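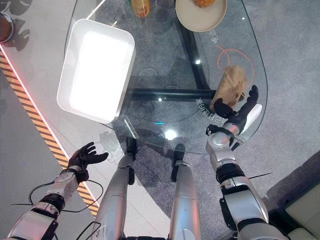 Temps de lecture : 2 min

J'ai longtemps nettoyé ma table basse en verre au produit à vitres, et j'ai longtemps râlé devant les traces. Ma méthode a changé en janvier, et depuis je passe beaucoup moins de temps à frotter (et à pester !).

Ce qu'il vous faut : 100 ml de vinaigre blanc, un demi-litre d'eau tiède, une goutte de liquide vaisselle, deux chiffons microfibres. Les miens viennent d'un lot Flimico, mais n'importe quels chiffons ras feront l'affaire. Évitez juste l'adoucissant au lavage, il laisse un film gras.

1. Débarrassez le plateau et dépoussiérez à sec. Si vous sautez cette étape, vous étalez de la boue, je vous préviens.

2. Mélangez eau, vinaigre et liquide vaisselle, trempez le premier chiffon et essorez-le très fort.

3. Passez-le en bandes droites, d'un bord à l'autre, sans oublier la tranche. C'est là que les doigts se posent !

4. Séchez tout de suite avec le second chiffon, dans l'autre sens. Comme ça, s'il reste une trace, vous savez si elle vient du lavage ou du séchage.

5. Glissez-vous dessous. Oui, sur la moquette, à plat dos. Le dessous du verre prend la poussière autant que le dessus, surtout le long du piètement.

Pour un rond de tasse qui résiste, je laisse le chiffon humide posé dessus 5 minutes. Pas de grattoir, pas d'éponge verte.

La prochaine fois, je m'attaque aux taches de café sur la moquette.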